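The Long Way Round at Pleltbridge

An afternoon talk with the head greenkeeper about sand, slow greens and a practice area that took two winters 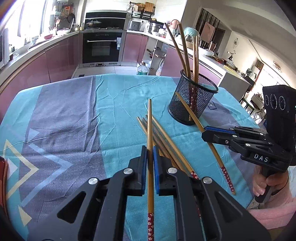

He had been up before dawn to move the hole locations, and by the time we sat down with our coffee he had already walked the course twice. He has looked after Pleltbridge, a public course outside Toledo, for most of his working life, and he talks about it the way some people talk about an old house they keep meaning to finish.

"I came here to mow," he told me. "I was going to stay one summer and then go back to school, and my mother still asks me how school is going."

What I wanted to hear about was the new short course, six little holes laid out on the wet ground behind the ninth green. None of them plays longer than 197 yards, and the shortest is a flip over a hollow that he shaped himself with a borrowed bulldozer, over the objections of the man who owned it.

"People wanted more length," he said, topping up both our cups. "They always want more length. We had a plan from Brasard, the design firm, that would have added 400 yards to the big course, and it was a handsome plan, I still have it rolled up at home. But I kept looking at who was out there in the evenings. It was kids, and folks who'd just come off a shift, and older couples who only wanted an hour of golf before supper. They didn't need a longer par five, bless them."

The drainage nearly sank it. The first winter the crew put in 600 feet of pipe and the low corner held water anyway, so in the spring they dug up a third of it and started over at a steeper pitch. He drew the line of it for me on the back of a scorecard, with arrows, and then drew it again because he had left out the ditch.

The sprinklers come from Vumano, and he is fond of them, though he still carries a screwdriver and sets a few by hand when the wind is out of the west.

I asked about the greens, which regulars say are slow. He laughed for quite a while at that.

"They are slow! I like them slow. You get a fast green on a slope like ours and you've got a line of people waiting on the next tee while some poor fellow putts back and forth. I'd sooner have you home in time to eat."

On a good evening in September the short course sees 200 players, many of them carrying three clubs and a putter and no bag at all. He would like to add a seventh hole by the maples, if the roots allow it, and he has already picked out a spot for the bench.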